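Flindon Seed Library: what's ready to borrow, and how the beans did

June 7, 2020

Hello gardeners! It's been a good long while since I had this much to put in one newsletter item, so grab a cup of tea. The short version is that the seed library is open again by mail, the climbing beans have been a joy, and we'd love more people growing things out and sending seed back in the fall.

For anyone new on the list, the seed library started as a shoebox at Huguette Petrenko's kitchen table. People in Flindon would drop by for a few tomato seeds and stay for an hour. It has grown to 200 varieties now, all in paper envelopes, all filed by family and then by name (brassicas are still a bit of a muddle, I'll get to them). You borrow a packet, grow it, let a few of your best plants go to seed, and bring some back. If your crop fails, that's fine. Slugs and hail happen to the best of us, and you can borrow again next year.

Mail orders go out once a week. Send us your list, up to 5 packets per household, along with a stamped envelope with your own address on it. Please use a bigger envelope if you're asking for beans or peas! Huguette had to tape up several skinny ones last month and one of them rattled like a maraca. Put a second choice beside each variety if you can, as some of the lettuces are down to the last pinch.

Now, the beans. Lino Galli brought us a climbing bean last December that his family has always called Ronska. It's a flat green pod with purple streaks, and the dry bean is a soft tan colour with a darker swirl around the eye. I had never seen it before and neither had Ermanno Pellegrini, who has grown more beans than anybody I know. Lino gave us a jam jar full and we split it between 7 gardens so that one bad spot wouldn't wipe it out.

They came up so fast! Mine were started indoors in toilet paper rolls on the windowsill and I moved them out after the last frost warning, with an old bedsheet handy for the cold nights. Ermanno sowed his straight into the ground a bit later, and his have nearly caught up to mine, which I'm trying to be gracious about. They want something tall to climb. My poles are taller than I am and the first tips are already looking around for the next thing to grab. 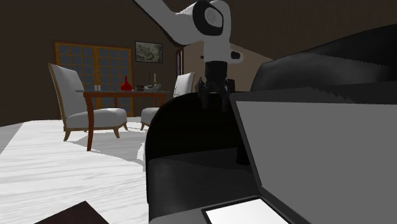
Can I save seed from beans if my neighbour is growing a different kind?

Usually you can. Common beans mostly pollinate themselves before the flower even opens, so crossing is rare. A few steps between varieties is plenty for home use, and if you want to be extra careful, put a row of corn or something else tall in between. Runner beans are another story, because the bees love them and they will happily mix with any other runner bean nearby. Squash is worse again. If you and the people next door both grow zucchini and pumpkins, please don't send us squash seed unless you've pollinated the flowers by hand and tied them shut.

When it comes time to save, leave the pods on the plant until they're papery and the beans rattle inside. If a wet spell is coming, pull the whole plant and hang it upside down in a shed or garage. Shell them, spread them out on a tray, and leave them somewhere airy for a couple of weeks. Then do the fingernail test. If your nail leaves a dent, they need longer. I like to put my dry beans in the freezer for a few days in a sealed jar to deal with weevils, and then let the jar come back to room temperature before I open it.

Label everything! Variety, year, your name, and where you grew it. Alfie Staniforth found an envelope in the tomato drawer marked "the good ones, from Dad" and we have no idea what they are. He's growing 3 of them in buckets by his back steps and we are all dying to know. If that envelope was yours, please write and put us out of our suspense.

A few other things we're looking for this year: parsnip seed (it doesn't keep, so we need it fresh), any hardy kale that has made it through a winter without cover, and the little yellow tomato that Severino Cuesta used to bring to the fall swap. Severino has moved to Valton and tells me he left his seed behind in the move, so if he ever gave you some of those tomatoes, have a look in your drawers. He would be thrilled to have it back and so would I, because I've been thinking about those tomatoes on toast since the snow melted.

We'd also like a few more growers for peppers, especially anyone with a greenhouse or a really sunny wall. Peppers will cross, so it's best to grow just the one kind. We'll send you the seed and a sheet of notes.

The fall swap is still a question mark. If we can't meet indoors we may try tables outside, well spread out, with envelopes filled ahead of time. I'll put the plan in the next newsletter. Until then, send me your bean pictures and your growing questions, and tell me what's coming up at your place. My peas are in flower and I've been out to look at them twice since breakfast.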